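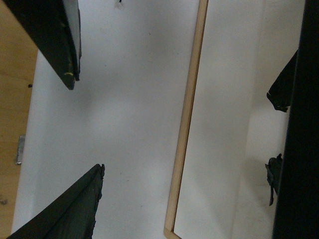
Section 3. Setting Up the Himov Water Softener

3.1 Before You Begin

The softener must be installed and connected to the main supply as described in Section 2. Keep the drain hose in place during all of the steps below. Set-up requires one bag of salt tablets and a water hardness test strip, both supplied with the unit.

CAUTION: Do not use rock salt or table salt. Damage caused by unsuitable salt is not covered by the warranty.

3.2 First Fill

1. Confirm that the bypass valve is in the BYPASS position.
2. Remove the lid of the salt tank and pour in salt tablets up to the lower line.
3. Add 3 gallons of clean tap water to the salt tank. Replace the lid.
4. Turn the bypass valve slowly to SERVICE. Allow the resin tank to fill until the sound of running water stops.
5. Open the nearest cold tap and let it run until the flow is steady and free of air.

NOTE: The water may be slightly colored at first. Do not drink it or use it for laundry until it runs clear.

3.3 Programming the Control Head

1. Plug in the power adapter. The display shows the time of day.
2. Hold SET until the hour flashes. Adjust with the arrow keys and press SET again.
3. Enter the hardness value from the test strip.
4. Enter the reserve capacity. The factory value is 800 gallons. Households using the Eveo large tank should enter 2,000.
5. Enter the longest interval between regenerations. The factory value is 14 days.
6. Press SET to save. The display returns to the time of day.

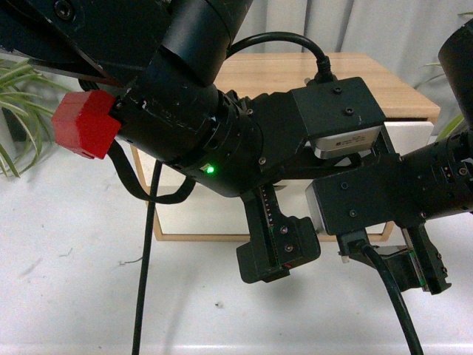 Can the softener be used while it is regenerating?
Water remains available during regeneration, but it is not softened. The cycle is set for 2:00 a.m. for this reason and may be moved to another hour in the SET menu.

3.4 Manual Regeneration

Hold REGEN until the valve motor starts. Do not unplug the unit before the cycle ends.

Setiawan Water Products | Customer Service | Copyright Setiawan. All rights reserved. | Back to top

Related items
Himov Salt Tank Cleaning Guide
Eveo Large Tank: Fitting Instructions
Prosine Sediment Filter: Cartridge Replacement
Warranty Terms and Registration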